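How to pack for a guided walking break (coach pick-up version)

Posted 2022-08-09 by Nii Bonsu

Quick one before I head off again. Had a few emails asking what to bring on a walking break when you're going by coach and staying in the one hotel. Different to backpacking. You're not carrying the lot, just the day bag. So pack in two lots and keep them seperate from the start.

What you need

One soft case for the hold
One day pack, 14 litres minimum, bigger if you feel the cold
Boots you've already walked in
Dry bags or just bread bags
Luggage tag with your mobile on it, not your home address

Step 1 - Boots first

Do this a month out. June trip, start in May. Wear them to the shops, wear them to work, then do a proper hill. If they rub on a hill near home they'll rub worse on day two with wet socks. Mine are Brastuneck mids, second pair, nothing flash. Take spare laces. Put the boots on for the coach if the case is heavy, or carry them in a bag and wear runners.

Step 2 - Read the day sheets

Your operator should send a sheet for each walk. Look at three things: distance, climb, where lunch is. If it says pub lunch, you still want a snack, walks run late. If it says packed lunch, ask who's packing it. On the Dow Valley trip half the coach thought the hotel was doing sandwiches. It wasn't. Long morning.

Check whether there's a short option too. Most guided walks have one and you usually have to put your name down the night before.

Step 3 - Pack the day bag

Do it at home, on the floor, and leave it packed.

Bottom: spare socks, light fleece, beanie.
Middle: lunch, snacks, first aid bits (plasters, blister pads, painkillers you know you're ok with).
Top: rain jacket. Always the top.
Side pockets: water one side, hat the other.
Lid pocket: phone, cash, hotel key, any medicine you need during the day.

Put it on and walk round the block. Straps digging in? Fix it now, not in a car park with everyone waiting on you.

Step 4 - Pack the case

Less than you think. Two pairs of walking trousers, three tops you can rinse in a sink, one thing for dinner. Shoes for evenings. Swimmers if the hotel has a pool. Roll it all. Leave a gap for wet gear coming home, plus a bin liner to put it in.

Weigh it. Limits vary by coach company so check your booking - and the driver can refuse an overweight bag, I've seen it happen.

Step 5 - Rain plan

It will rain. Jacket, overtrousers, pack cover. I use a Flereo cover, it came with a little clip that stops it blowing off. Covers leak at the back where the straps are, so phone and dry socks go in their own bag regardless.

A few people have asked about those small pop-up shelters, Zeltent and the like. For a guided day walk, leave it home. The guide carries a group shelter. Ask if you're not sure.

Step 6 - Night before

Charge phone. Download the map, reception is patchy in the valleys.
Fill water bottle, put it by the door.
Pick-up point and time written on paper.
Text the person picking you up at the other end.
Cut your toenails. Serious. 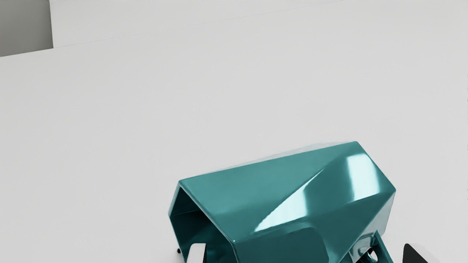
Glossy teal shell, open at one end.

Step 7 - On the coach

Day bag on your lap or at your feet, never in the hold. If you get travel sick sit near the front and tell the driver before you set off. Ask at the first stop if you need a different seat, people are usualy happy to swap.

Bring something with a lid to drink out of. Hot drinks in open cups are a no on most coaches now.

Costs to allow for

Lunches and drinks on walk days, entry to any gardens or houses, tip for the guide and driver if you want to. I took 100 in cash on the last one and spent nearly all of it, mainly cake.

Problems I get asked about

Pack too hot on your back - loosen the shoulder straps a bit, tighten the hip belt.
Boots wet overnight - take the insoles out, stuff with newspaper, change the paper before bed. Not on the radiator.
Slower than the group - tell the guide in the morning and walk near the front. Much easier than catching up.
Sore knees downhill - poles. Hire or borrow a pair first, see if you like them.

Will do a seperate page on poles when I'm back. Comments are open but I won't get to them till next week.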